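Storing a play kitchen set on an open table

We keep a toy food set on a white table at a play center. Pieces go missing between sessions. Does the colander need its own bin?

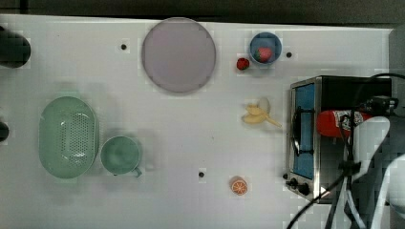 Photo: T. Csizmadia

The strawberries are the ones we lose most.

Tibor Csizmadia
No bin. Park the mug beside the colander and put small food in the bowl -- 2 minutes at closing.

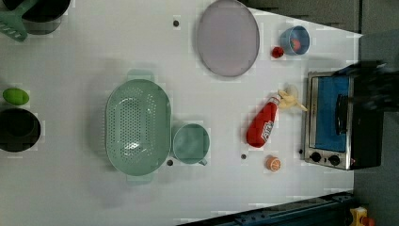 Mulik Newsletter, no. 9, p. 105

Keep the round plate clear for sorting. Ketchup bottle goes back upright.

Omness
Get a lidded box, 3 compartments. Ours was from Tendik.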